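4.3 What the handle studies can and cannot carry

The case for replacing round knobs with levers in existing homes is usually presented as closed. We think it is still open, and this section sets out why. The mechanical part of the argument gives us no trouble. A lever has a longer arm than a knob, so the latch turns with less force, and a person with sore fingers can work it with a forearm or an elbow. Our doubts start at the next step, where a lighter latch becomes a more independent household.

Most guidance in our review traces back to two sources. The first is the Orkthorpe tenant survey, which went out to 2,000 addresses and asked people whether doors had become easier to use after new hardware was fitted. Most of those who replied said they had. But the survey was mailed by the landlord that paid for the work, it went only to homes where the work had been done, and the question used the word "easier" before the tenant had a chance to. There was no group of tenants still living with knobs. We do not say the tenants were wrong. We say that a survey built this way would have had trouble finding anything else.

The second source is the Voltby bench test, in which 100 handles were mounted on a test board and turned with a fixed weight. It is careful work and we have no quarrel with its readings. It is also a test of handles without doors. A door in use has hinges, a closer in some cases, a seal, a carpet that has risen under it, and a frame that moves with the weather. In May, when our own site visits to the Fistgate apartments took place, several residents told us that the latch gave them no trouble and the door did. They could press the lever down easily enough. Pulling a heavy door toward them while stepping back with a walker was another matter – and no change of handle would have touched it.

This is why we score the door and the handle as separate items. Figure 2 shows an interior paneled door with a lever, and the approach along a corridor. The sheet records which way the door swings, how much clear floor there is on the pull side, and whether the lever returns to level when released.
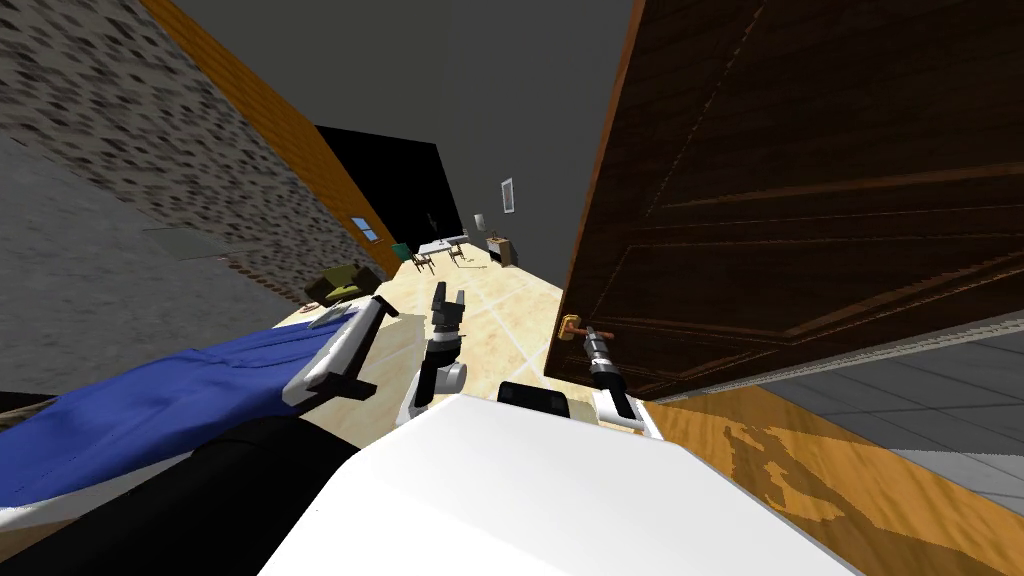 Figure 2(a). Paneled wooden door, open, with a brass lever handle.
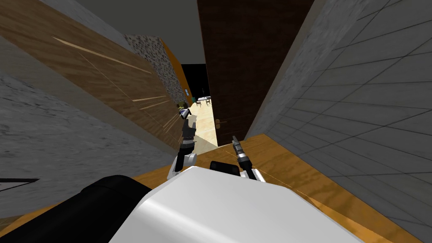 Figure 2(b). Tilted view toward a doorway and corridor.

Should a landlord with a small budget change the handles first?

Only where residents report trouble with the latch itself; if the door is heavy or sticks, the money is better spent on the hinges and the fit.

We expect some readers to find that answer too cautious. The Tovar guidelines, for one, recommend levers throughout and treat any delay as a cost to the resident. They may be right for new buildings, where a lever and a knob are both bought from scratch and the choice is close to free. For older stock the sums are different. A new lever often needs a new latch, the old hole has to be patched, and a poorly fitted spring will leave the lever drooping within a few years. None of the papers we read followed a handle for long enough to notice this.

There is also the matter of who gets asked. Households with small children came up in our interviews as people who had liked their knobs, for the simple reason that a toddler could not open them. Neither of the main sources asked about children at all. We cannot say how common the complaint is, and we would not want our few interviews used to say so.

The scoring sheet was fixed on 12th February, before any visits were made, and has not been changed since.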